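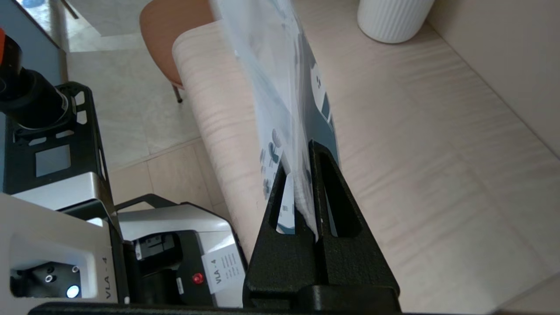

Werora Tank Levels

Daily water level readings from household rainwater tanks in the Werora district, with matching rainfall totals and a small table of tank dimensions. Released March 2018.

Contents
readings.csv - one row per tank per day
tanks.csv - one row per tank
rain.csv - one row per gauge per day
flags.txt - list of quality codes
convert.py - turns depth into litres

Summary

The dataset covers 39 tanks on private properties between the Fedoruk Road turnoff and the lower end of Werora Creek. All are above-ground tanks fed from house or shed roofs. Levels were read by the householder from a sight tube or a float gauge, written on a paper sheet, and later keyed in. Rainfall comes from four manual gauges in the same area.

The data were put together to check a simple water balance model called Sistus, which estimates how many days a tank will last under a given pattern of use. The model isn't included. Nothing in the files depends on it, and the readings can be used on their own.

Columns in readings.csv

tank_id: short code, matches tanks.csv
date: year, month, day, local time
depth_mm: water depth above the tank floor, in millimetres
method: S for sight tube, F for float gauge
pump_on: 1 if the pump was running when the reading was taken, 0 if not, blank if not recorded
flag: quality code, blank if no problem is known

Depth is stored as it was written down. Several householders recorded centimetres on their sheets, and those values have been multiplied up, so their last digit is always zero. Don't treat these as precise to the millimetre. The tanks concerned have coarse set to 1 in tanks.csv.

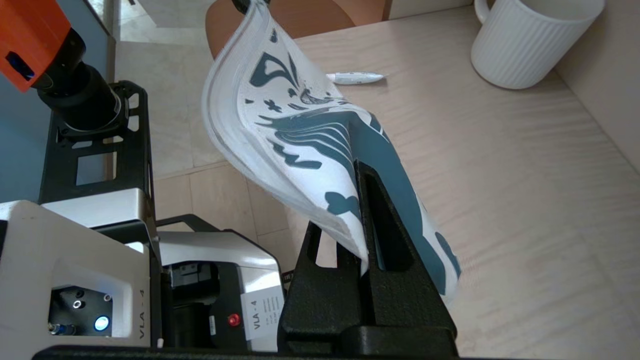 Why do some tanks show a rise in level on days with no rain?

Most of these rises come from carted water. Where the householder noted a delivery, the row has flag C. Small rises without a flag are usually reading error, or a reading taken with the pump running one day and off the next.

Columns in tanks.csv

tank_id: short code
shape: R for round, L for slimline
material: poly, steel or concrete
floor_area_m2: internal floor area
overflow_mm: depth at the overflow outlet
outlet_mm: height of the lowest outlet above the floor
roof_area_m2: connected roof area, plan view
gauge_id: nearest rain gauge
coarse: 1 if read in centimetres

Floor area was worked out from the maker's nominal size where a plate or invoice was available, and otherwise from a tape measurement of the outside. Wall thickness was subtracted for concrete tanks only. Slimline tanks bulge when full and the floor area figure makes no allowance for it, so volumes near the overflow will be a bit low.

Roof area is the weakest column in the release. It was estimated from building plans for some properties and paced out for others, and there's no field recording which. First-flush diverters are fitted at 14 properties. The diverted volume was never measured.

Rainfall

Gauges were read at nine in the morning and the total entered against the day of reading. Tank levels were read at any time that suited the householder. A storm in the afternoon can therefore appear in readings.csv a day before it appears in rain.csv. Users comparing the two should either shift the rain series or work in weekly totals. We've used weekly totals.
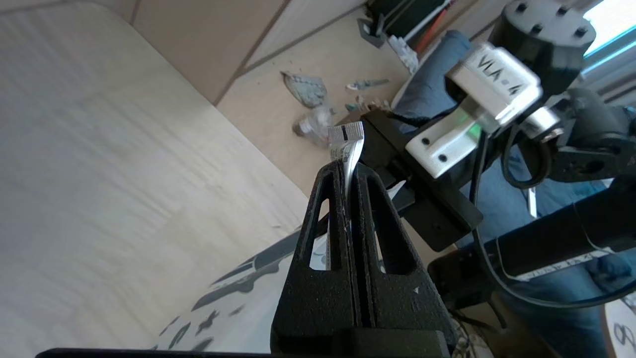
Weekly totals also get around most of the accumulated readings, where a gauge was left over a couple of days and emptied in one go. Accumulated values are marked A in rain.csv and the skipped days are blank. They have not been spread back over the gap. A blank is not a zero. Dry days were entered as 0.0, and any script that fills blanks with zero will understate the number of missing days without changing the totals.

Quality codes

A - accumulated over more than one day
C - carted water added
E - reading estimated by the householder
L - known leak or tap left open
O - tank overflowing when read
T - transcription unclear, best guess entered

A row carries one code at most. Where two applied, the one more likely to affect the volume was kept. Code L was only used when the householder wrote it down, and there are certainly leaks that went without a mark.

Missing data

Gaps are common in school holidays. Six tanks have a gap longer than a month, and these have been left in. Interpolating across them isn't recommended, particularly in the wet months, when a tank may fill and be drawn down again between two similar readings.

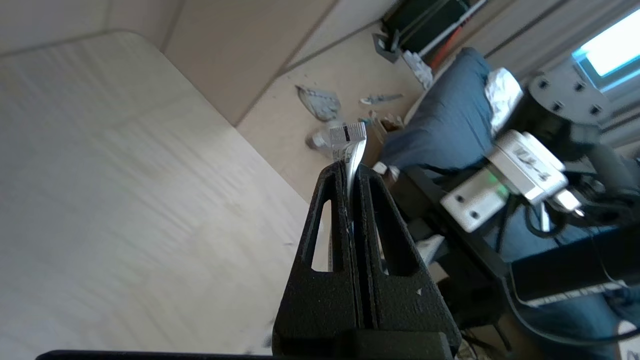
Privacy

Tank codes were assigned at random and bear no relation to street order. Coordinates are not supplied and won't be supplied on request. Household size was collected on the original sheets and has been removed, as the combination of household size and roof area was enough to pick out some properties.

Converting to litres

Multiply depth in metres by floor area in square metres, then by 1000. The script does this and also subtracts the dead storage below the outlet if run with the usable option. Negative results are set to zero and reported on screen.

Known problems

Pump status is too patchy to be of much use.
The float gauges stick near the top of their travel, which shows up as a run of identical values after heavy rain.
Two spellings of concrete appear in the material column. Match on the first letter.

Use and citation

Free to use for any purpose with credit. Please cite as Zendano Water Group, Werora Tank Levels. Corrections to the keyed data are welcome if they quote the tank code and date.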